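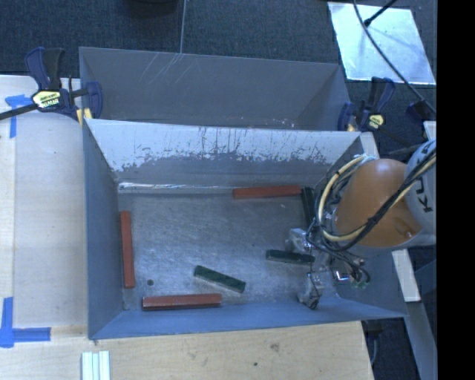 Gindik Sorting Bins and Bar Sets

The Gindik range from Cillgate consists of open rectangular bins and matching colored bars for use in sorting, counting and hand-skills instruction. Items may be ordered as complete sets or as single replacements. Customers who already hold an older Haruna set may combine it with Gindik bars, as the bar dimensions have not changed.

Bins

Gray, rectangular, open at the top, with a metal floor and sloping inner wall. Bins may be placed one behind the other on a bench or tabletop. The floor and painted walls will show scratches and scuffs with regular use. Chipped paint on the walls does not affect the function of the bin and is not covered by the replacement terms.

Bars

Supplied in red and dark green. The standard bench arrangement uses two bins, with 3 bars of each color placed in the front bin at the start of the exercise and the rear bin left clear to receive them. Bars should be laid down in mixed directions. They should not be stacked in rows before the session begins.

Ordering

Complete set, two bins and six bars: item 722
Single bin: item 722-B
Replacement bars, one color: item 722-R (red) or 722-G (dark green)

Replacement bars are dispatched within 13 working days. Unused items may be returned within 90 days of delivery in their original packing.

Care

Wipe bins and bars with a damp cloth and dry them before storage. Abrasive pads should not be used on the painted surfaces. The Zarnex storage rack accepts bins of this size.

Inquiries about school and workshop orders should be addressed to Omolara Odukoya, Customer Accounts. Questions on spare parts are handled by Steinar Ásgeirsdóttir. The order desk is closed on Saturday.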